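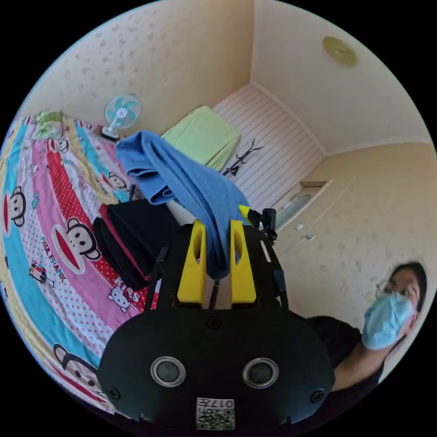
Changing the Bed Without Losing Your Mind
Speaker notes, Granska Home Evenings, February 2026

Opening (keep it short, they've just had cake)

Hi everybody, thanks for coming out. Say my bit about being a person who owned one set of sheets until age thirty. Pause, let them laugh or not.

Then straight in. I'm going to talk for half an hour on changing beds, mostly small beds in small bedrooms, and mostly beds that belong to somebody who has Opinions about which sheet goes on. Wakana Honda is doing the stain talk after me, so if you've got a juice question please hold onto it, she's much better on juice than I am.

Mention the handout. It's on the table by the coats, it has the folding steps on it, so no need to write those down.

Why I care about this at all

Start with the survey. Stimham (the newsletter, for the people who don't get it) let me put a question in last October: what's the one chore you put off the longest? We got 384 answers back, and I read every single one over a weekend with a pot of tea. Beds came up so much! More than ovens. I'd have bet money on ovens.

Read out two or three of the good ones. The woman who sleeps on top of the comforter so she doesn't have to deal with the sheet. The dad who puts two fitted sheets on at once and peels the top one off. (I tried that one. It's pretty great, but the bottom one gets a funny ridge at the corners by morning.)

Ask for hands: who changed a bed this week? Who changed one and swore?

Loud sheets are good sheets

I love this monkey sheet. Turquoise, pink, yellow, red with white dots, and those big wide red mouths grinning up at you. If you have a plain white sheet you spend the first few minutes turning it around and around looking for the long side. With a big curving print you've got landmarks. Pick one face, decide it goes near the pillow, and you're set for every wash after that.

Tell them what I do at my house, with the laundry pen: a little dot on the inside of the hem, top left corner only. Costs nothing. Daichi Shimada at Tondell told me they sew a tag in the same corner of all their kids' sheets now, for that very problem, and I said good, where were you when mine were small.

Don't go off on thread counts here. Last time I went off on thread counts. If somebody asks: my favorite set is a 200 and it's been through the wash more times than I can tell you, and the 1,000 my sister gave me slides off the mattress like butter. That's my whole opinion, move along.

Stripping the bed

OK so this is where most of us go wrong, me included. You grab everything in one big armful and walk off with it, and a sock falls out in the hall, and a pajama top goes through the wash wound up inside the comforter cover and comes out soaking wet with the cover still twisted around it.

What I do now:

Clear the floor by the bed first. Just enough to stand in. In a small room that can mean the chair goes out in the hallway for ten minutes, and that's fine.

Pillows off, cases off, cases inside out while you're still holding them.

Pick the loose stuff off the top. Towels, T-shirts, the blue thing nobody will admit to, whatever has ended up there. Hold each one up high and give it a shake before it goes in a pile. I once washed a whole pack of crayons, and I have the pillowcase to prove it. (Bring the pillowcase!)

Then the covers, from the foot of the bed up. Fold them back on themselves instead of dragging. Fitted sheet last, far corners first, the ones against the wall, so you aren't climbing over a bare mattress in your socks.

Somebody always asks about the mattress pad. Monthly, if you can stand it. I can't always stand it.

The two-person lift

Need a helper for the demo. Ask for someone who doesn't mind being bossed around a little. Bring the spare comforter from the car and the blue towel.

Thick bedding with a pattern on it is heavy and floppy and it wants to go in every direction at once. One of you holds the top edge up good and high, arm all the way up, and lets it hang. The other one works lower down, pulls the plain pieces away from the printed ones, and finds out what's stuck in the folds. Blue on one side, pinks and reds on the other. I do keep the reds apart for the first few washes, and Wakana will tell you why with pictures that'll make you wince.

Talk while you lift. "Up, I've got it, let go." Sounds silly. Works a treat with kids, and it worked on my husband.

If your arms get tired, put it down on the bed and start over, there's no prize. 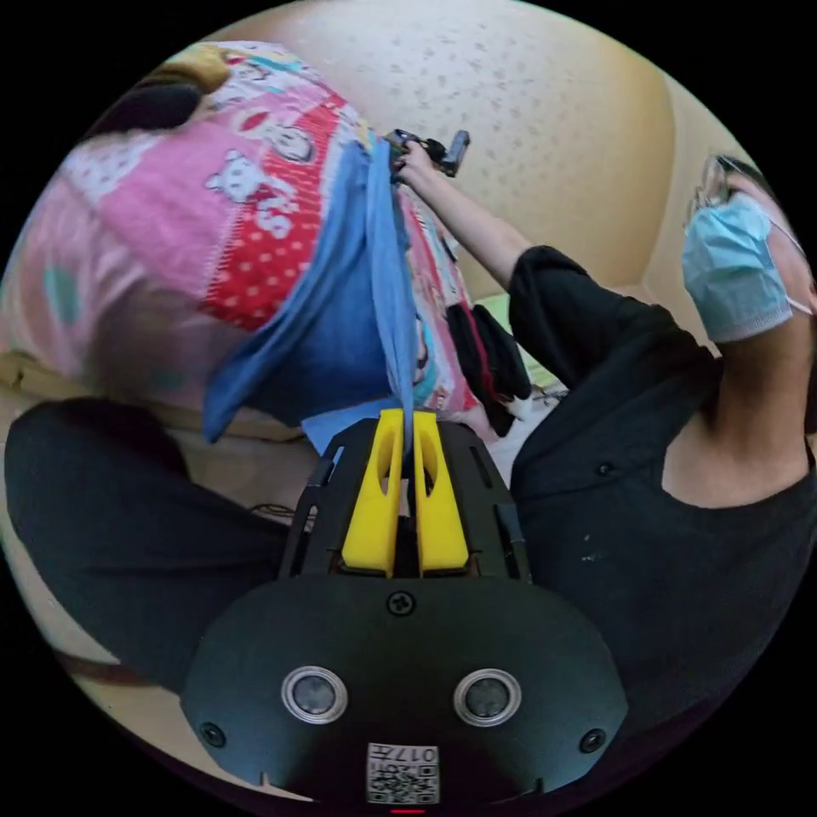

Folding the stuff you just washed

Demo on the table if it's big enough, otherwise use the floor and apologize to the back row.

Towels and small cloths: thirds the long way, then in half, then in half again. Smooth with your forearm, it's faster than your hands.

Flat sheets: two people if you've got them. Walk toward each other. Swap corners. Whoever is taller ends up holding everything, sorry.

Fitted sheets: I'm going to show it once, slowly, and then I'm going to show the version I really do on a school night, where you tuck the corners in each other and roll it up. Put the roll inside its own pillowcase and the whole set stays together on the shelf. That one usually gets a clap, so wait for it.

Comforters: don't fold them tiny. Loose thirds, top of the closet, done. Demissie on Mill Street sells those big cotton storage bags and I do like them (I paid for mine, before anybody asks), but an old double pillowcase will hold a kid's comforter just fine.

Getting it all back on

Near wall corner at the head, then the corner diagonal from it. The other two go on by themselves, more or less. Monkey with his face toward the pillow, or away, depending who's asking. My youngest wanted them upside down for a whole year so they'd be looking at her when she walked in, and I thought that was fair enough.

Let whoever sleeps there put the pillow on. Even if it's crooked.

Questions

Leave ten minutes. Likely ones: how often (every week or two at our place), can you line-dry a comforter (yes, flip it, and flip it again), what about bunk beds (oh boy, see me after).

Remind them about the sheet swap table in the lobby, single and twin sizes only this time, clean and in a bag please. Then hand over to Wakana and help her with the projector cable, it sticks.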